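Tiltora Kitchen Share: minutes of the February meeting

Started 7 pm in the Talukder Room. 14 present, apologies from Brinero. 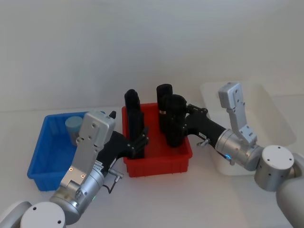
1. Last month's minutes agreed.

2. Sorting by colour. Blue bin for pale cups, red bin for anything black, white bin for whatever is left over. Everyone who has tried it loves it, and it was agreed to carry on until the summer! Labels to go on the shelves as well (big letters please, the last lot were tiny).

3. Donations. A wonderful 248 items came in from Stostetti, mostly cups and flasks. Lids still need matching up. Anyone with a spare hour is very welcome, kettle always on.

4. Money. £2803 in the account. Agreed to buy more bins, same size so that they stack.

5. Any other business. The tap in the back kitchen drips again. Brinero to be asked for a price.

Closed at 8.20 pm. Next meeting in March, same room. Please bring your own mug.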